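Glossy Drawers on a Wood Floor - What Works for Me

I put off dealing with our drawer unit for most of a year. It came with us when we moved to Julville, it's glossy, it shows every fingerprint in the house, and it stands on a floor that I love and would like to keep scratch free. Then my friend Mpho Naidoo came over one July morning, tried to get a dish towel out, and the drawer only came halfway. She gave me a look. So I finally got down on my knees and sorted it out, and I've been a bit of a drawer bore ever since!

Start with the floor. Grit is what scratches a wood floor, so sweep or vacuum first and go right up against the furniture, where all the crumbs hide. If you have cords lying around, pick them up and wipe underneath (there is always a gray line of fluff under a cord, always). Then fold an old towel in half and kneel on it. Your knees will thank you, and any screws you drop won't bounce away to live under the stove.

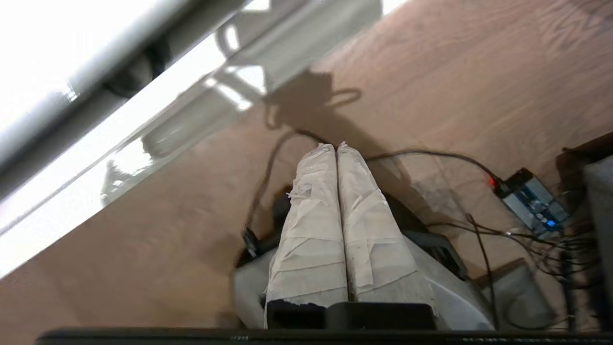
Now for the shine. Glossy fronts hate anything scratchy, so no scouring pads, no powder cleaners, and please no paper towels from the cheap end of the shelf. I use a soft cloth wrung out in warm water with 2 drops of dish soap, then a second cloth with plain water, then a dry one. That third cloth is the one I used to skip, and it's the one that gets rid of the streaks. Wipe in one direction, the long way, and check your work from down low with the light coming across the surface. From standing height everything looks clean. From the floor you see every smear you ever made.

My grandmother kept a household notebook that she started in 1957, and her advice for anything shiny was "less water, more elbow." She was talking about a piano, but I find it holds up pretty well for kitchen furniture too.

If you have a greasy patch near the top edge, where everybody grabs it, lay the warm damp cloth over it for a minute and go have a sip of coffee. It comes off a lot easier after that. Dry the edge well when you're done - water that creeps into a seam can make the surface lift, and I've never managed to get one to lie flat again.
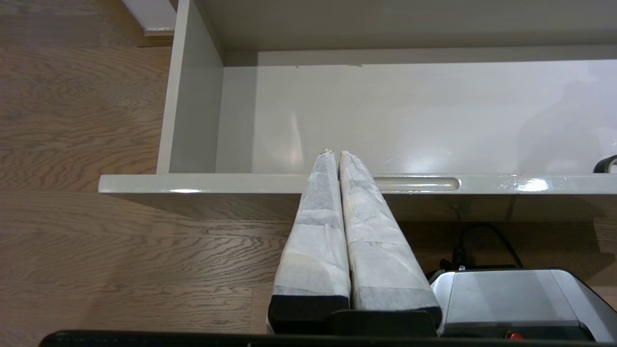
Once a drawer is open, take everything out of it. I know, I know. But you can't clean around things, and half of what's in there you don't want anyway. I found a manual for a Briler toaster we gave away ages ago and enough takeout menus from Deligiannis to paper the hallway. Vacuum the corners with the narrow nozzle, wipe, and leave the drawer standing open until the inside is properly dry.

Sticky drawers are mostly dirty drawers. Wipe the runners with a dry cloth first, then a damp one, then dry again. If yours still drags after that, check for a loose screw before you buy anything. Mine had one that had worked its way out just far enough to catch, and a quarter turn fixed it. For old wooden runners, rub a candle stub along them. For metal ones, stick to whatever the maker suggests, and go easy, as grease collects dust like nothing else.

If you want to smooth down a rough spot on a wooden runner, I start with 100 grit and finish with 200. Keep the sandpaper far away from the glossy parts!

For lining I like the plain ribbed mat that Lerkden, the little hardware place near us, sells off the roll. Cut it a hair short so it doesn't buckle at the back. Mine lifts out for a rinse in the sink, and I do that whenever I do the oven.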